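# Fixing the clock on a folder of old recordings

Mar 22, 2019

I have finished the first pass on the audio archive, so I am writing down how it was done while I still remember the order of the steps.

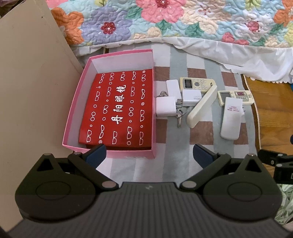
The archive is 241 recordings of my grandmother's choir and the people who came through it, made on cassette and later on a small digital recorder. The cassettes were transferred in November by Tùng Khúc, who still owns a deck with a working azimuth adjustment and was willing to sit through all of them in real time. What he gave me was a hard drive with one directory per tape. The digital files came from two memory cards and were already on my desktop machine, in a folder called "misc2".

The problem was dates. A file can carry its date in at least four places: the file name, the modification time in the file system, the metadata inside the file, and whatever was said out loud or written on the tape insert. In this archive all four disagreed often enough that none could be trusted by itself. The digital recorder lost its clock every time the battery was pulled and reset to midnight on January 1 of its factory year, so any recording made after a battery change looks like it was made on a very quiet New Year's Day.

## What I store

I went with WAV for the masters and left the sample rate as it came. Tùng's transfers are 24-bit, 96 kHz. The recorder files are 16-bit, 44.1 kHz. Converting one to match the other would have gained nothing, and I have been caught before by a resampler that clipped on peaks. Listening copies are FLAC, generated from the masters, and can be thrown away and rebuilt.

Each master has a plain text file next to it with the same base name. I considered embedding everything in the WAV header. The Broadcast WAV chunk has fields for description, originator and date, and it is a reasonable standard. I decided against relying on it after finding that my usual editor drops the chunk on save without a warning. A text file beside the audio survives any editor. It does not survive somebody moving the audio and leaving the text behind, so the checksum list covers both.

The text file has these lines:

- `date:` in year-month-day order, with unknown parts left as `xx`
- `date-source:` one of `insert`, `spoken`, `file`, `inferred`
- `place:` free text
- `people:` free text, names spelled as they appear on the insert
- `tape:` label and side, if there is one
- `notes:` anything else

The second line has been the most useful. With only a date field, every guess turns into a fact the next time I open the file. With the source beside it I can list all the inferred dates in one command and go after those first.

## Working out the dates

Spoken dates came out on top. Someone announcing the day at the start of a rehearsal has very little reason to be wrong. Inserts came second. Several of them were written long after the fact, in a different pen from the track list, and one tape has two years on it, one crossed out. I kept the crossed-out year in the notes.

For the recorder files I used the gaps between recordings. The recorder's clock was wrong, but while the battery stayed in, it was wrong by a constant amount. If one file in a run can be fixed to a real date, the same offset applies to the rest of that run. A run ends where the timestamps jump backward. I wrote a short script to find the jumps and called it Fakgate, after a typo in the first commit that I never corrected. It reads the modification times in file-number order, splits wherever the time goes down, and prints the runs. Then I supply one known date per run and it prints the rest.

It found more runs than I expected. I had anchors for most of them: a concert with a printed program, a birthday, a broadcast playing in the next room with a weather report in it. Where I had none, I set the year from the people present and left the month and day as `xx`.

One trap to mention: FAT cards store local time with no zone, at a resolution of two seconds, and the operating system applies its own idea of daylight saving when the files are copied. Half the files from one card were an hour off from the other half for this reason. I lost an evening to that before I went back to the card itself and read the raw directory entries. If you still have the original cards, work from those.

## Names

The Vietnamese names were a separate job. The choir's alto section leader was Đào, and her name appears on the drive in three forms: correct, without diacritics, and as mojibake from a machine that assumed the wrong code page. There is a quieter version of the same problem, where two names look identical on screen but one is stored with combined characters and the other with a base letter and a separate mark. Searching for one will not find the other. I normalized everything to NFC and re-ran the search. (Đ itself has no decomposition, so a script that strips marks to make an ASCII name will leave it alone or delete it outright. Map it by hand.)

File names are ASCII only. The correct spelling lives in the text file, in UTF-8.

## Copies

Masters are on the desktop and on an external drive that stays unplugged. A second external drive is at my sister's place and gets swapped when I visit. I run a SHA-256 check against the list before each swap. The full check takes 97 minutes on the older drive, limited by USB 2, and I start it before dinner.

The check has found one bad file so far, an MP3 I had forgotten to exclude after editing its tags. That is a false alarm, but I would like it to keep catching those.

## Still open

A few tapes have print-through loud enough to hear the first note before it starts. I am leaving that in the masters.

Side B of the tape labeled "Sirkeler" runs slow and then drifts back to pitch after a few minutes, which sounds like a weak battery in the original machine. Correcting it needs a reference, and the only steady one is mains hum, if there is any. I have not looked at the spectrum yet.

The inserts need scanning. Tùng has them in order in a shoebox and I would prefer to scan them in that same order, at 600 dpi, both sides, before anyone sorts them by year.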